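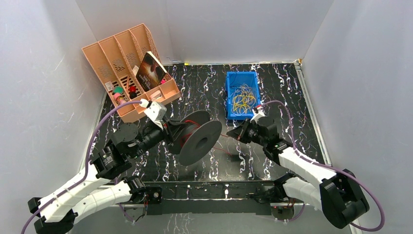
Winding wire back onto a spool

Wire that comes off a spool untidily goes back on untidily, and each pass makes the next one worse. The method given here suits single-core and stranded hook-up wire on a two-flange spool up to the size of a saucer. Heavier cable needs a winding stand and is not covered.

What you need

A clear, smooth surface longer than your forearm
A dry cotton cloth
Masking tape
A ruler or tape measure
Side cutters
A label and a pen

Before you start

Wipe the surface. Grit is picked up by PVC insulation and ends up between the turns, where it marks the sleeve. Polished stone, glass and melamine are all suitable. Bare timber drags on the wire and is best covered with a sheet of card.

Check the spool. Both flanges should be tight on the core and free of chips at the rim. A chipped rim will catch every turn that passes over it; rub it down with fine paper or change the spool. The Huditz grey spools have a moulded seam on the inner face of one flange which should be scraped flat with a knife before first use.

Step 1. Take off the loose turns

Find the free end and pull it out in line with the winding, square to the axis of the spool. Do not lift turns off over the flange. Each turn lifted off sideways puts one full twist in the wire, and the twists collect further along as kinks.

Hold the spool up off the table by one flange while you pull. Tilting it a little lets you see the core, and the slack turns drop clear of each other. If a loop rises above the rim, stop and draw it down before pulling again. A loop drawn tight over a crossing turn makes a knot that has to be cut out.

Continue until the turns left on the core are firm and lie side by side. With a badly wound spool this may mean going down to the bare core.

Step 2. Straighten the wire

Lay the free length out along the table. Starting at the spool, draw the folded cloth along the wire with light pressure towards the free end. Let the end rotate as the cloth reaches it. Repeat until the wire lies flat without curling.

Kinks in stranded wire can usually be worked out with finger and thumb. A sharp kink in single-core wire should be cut out, as the copper will have hardened at the bend.

Step 3. Anchor the start

Skip this if you left firm turns on the core. Otherwise, pass the end through the hole in the flange if there is one, leaving 8 mm outside, or tape it flat to the core with one layer of masking tape. Two layers leave a step that shows through every layer above.

Step 4. Wind

Turn the spool and keep the guiding hand still. Hold the wire a short distance from the rim, between finger and thumb, with enough tension to keep it straight – no more. Too much tension pulls the upper turns down between the lower ones.

Lay each turn against the last. At the flange, let the wire climb onto the next layer of its own accord and then work back the other way. Check the layer at each reversal. A gap wider than the wire itself should be unwound and laid again.

Stop 2 mm short of the rim.

Step 5. Secure and label

Fold the last length back on itself to form a tab and tape it to the inside of the flange, or use the rim notch. Write the gauge, colour and remaining length on the label. For the length, measure one turn halfway up the winding and multiply by the number of turns: 143 turns at an average of 400 mm gives 57.2 m.

Notes

Elastic bands should not be used on PVC wire. They perish and stick to the insulation.

The direction of winding does not matter, provided it is the same as before. Reversing it leaves a set that takes months to relax.

Method by Lempi Saarela. Step 3 corrected in October after a note from Ilídio Henriques on taped cores.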